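Plellside board works open day
14/02/2018
Print | E-mail this page | 8 comments

So I finally got to the open day at Plellside, where they make the butcher-block boards I've been going on about since July (sorry, everyone!). I nearly missed the turn by the feed store, but Hemant Dwivedi was out at the gate waving people in, and the parking was free.

The glue room was my favorite part. They plane the maple strips, lay them out by color and clamp them overnight, and Anoma Bhuiyan let a few of us shuffle strips until we liked the pattern. I wanted a dark stripe in mine and she said most customers send those back, which seems crazy to me. They make roughly 400 boards a month and the whole place smells like pancakes.

Lunch was soup and a roll from the Rosano truck. Go early, the line got long and they were out of lentil by noon. I bought a small board with a bit of a wobble from the seconds table and a tin of oil, and I still have my eye on a big one.
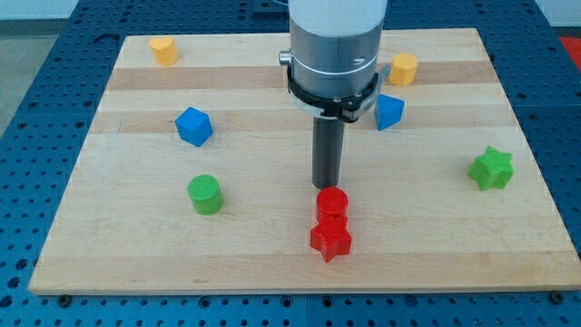

Anoma says to oil the end grain twice the first week, so I've put mine on the counter by the kettle where I can't forget it.

Shared 1,581 times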